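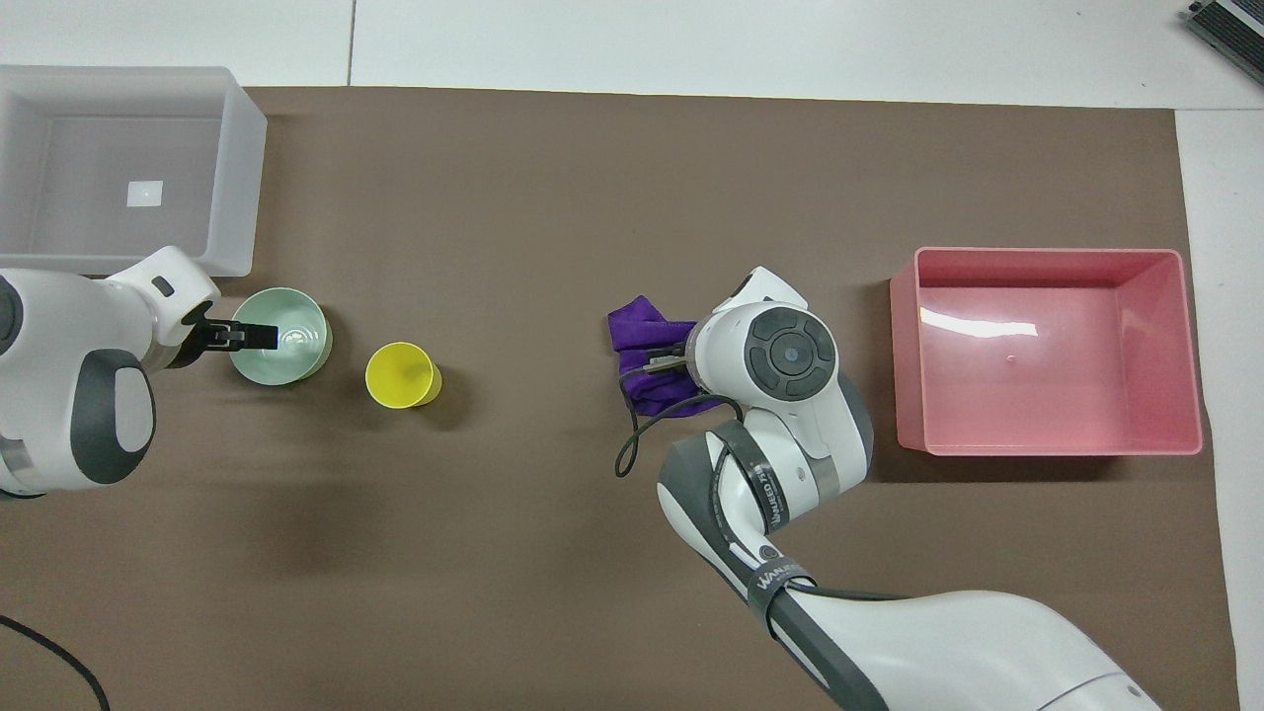 I've finally given up on my sourdough starter and gone back to shop yeast, and I'm so much happier for it! Four months I fed that jar, morning and night, and what I got was a run of flat, sour bricks that even toasted badly (and I will toast anything).

So on Saturday I walked down to Jika, the little grocer by the station, bought a tin of dried yeast and made the plainest white loaf I know. It's 500g of strong flour, a teaspoon of yeast, a bit of salt, warm water, then a good long knead with the radio on. It sat under a tea towel until it had puffed right up, and went in the oven for 30 minutes. I ate 2 slices standing at the counter with far too much butter.

I do miss the smell of the starter a bit, sort of like cider. But I don't miss setting an alarm for it, or scraping dried paste off the taps.

Next up is a seeded one, if I can find the poppy seeds I bought in February. They're in the cupboard somewhere, probably behind the lentils. If you've got a good recipe for soft rolls, pop it in the comments please, I'm on a roll myself (sorry).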